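Subject: Re: [labnotes] Open day in Clisberg, anyone going?
Date: November 25, 2025

I went, and I said I would write it up for the list, so this is for the people who couldn't make the drive. The surgical robot demo was upstairs, in the training room Ververidis runs over the Dondivdale building. They had it going all day with short breaks. Suturing on a practice pad, two arms, thread and curved needle. 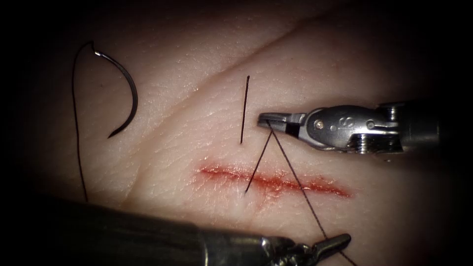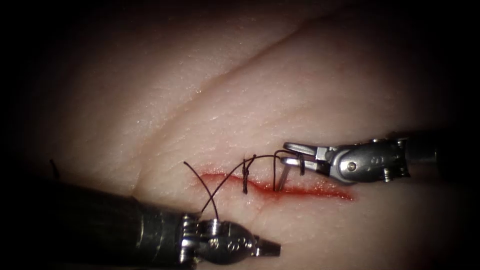

To answer the questions in the quoted message, in order.

> We have an evening class that covers basic automation and a few
> of them have asked about surgical robots. Before I book a van for
> the next one I would like to know a few things. Is it a real demo
> or a video with someone talking over it? Can you get close enough
> to see? Is any of it automatic, or is a person driving the whole
> time? And is there anything for people with no medical background?
> Last August's visit to Prarach was mostly slides and I don't want
> to repeat that.

It is a real demo. The operator sits at a console on the far side of the room and you watch on a big screen. There is a rail around the table with the arms, and you can stand at it, but the instruments are small and you will see more on the screen. I went back and forth between the two.

A person is driving the whole time. The presenter was clear on this and repeated it when somebody asked again. The arms follow the operator's hands, with the motion scaled down, and tremor is filtered out. Their research side is recording practice sessions with the aim of having the machine do single steps by itself later on, such as pulling the thread through after the needle is placed. They have 307 sessions so far and want 2,000 before they try anything serious. None of that was shown running.

On the medical background, I have none and I followed it fine. The part that held my attention was the handing over of thread from one set of jaws to the other. Our own pick and place cell at work has trouble with a cable tie, so I have some respect for anyone who will take on thread. It goes slack and then tight and it doesn't stay where you put it. I asked about force feedback and was told this setup has none, so the operator judges the pull by eye. I would have liked to hear more on that, but the next group was coming in.

Groups are limited to 40 and each slot is half an hour, with 2 slots before lunch that fill up first. Ask for a later one if your class can manage it - I was in the last group and we got extra time for questions. Students can't try the console. There is a simpler trainer in the hallway with hand-held graspers and a box of rubber rings, and that had a line most of the day.

Parking is behind the building and the sign for it is easy to miss coming from the Clisberg side. The elevator was working. No food on site except a coffee machine that takes coins only.

I have the handout with the instrument sizes and the reading list. It's four pages. If you want a copy, write to me off list and I'll scan it at work.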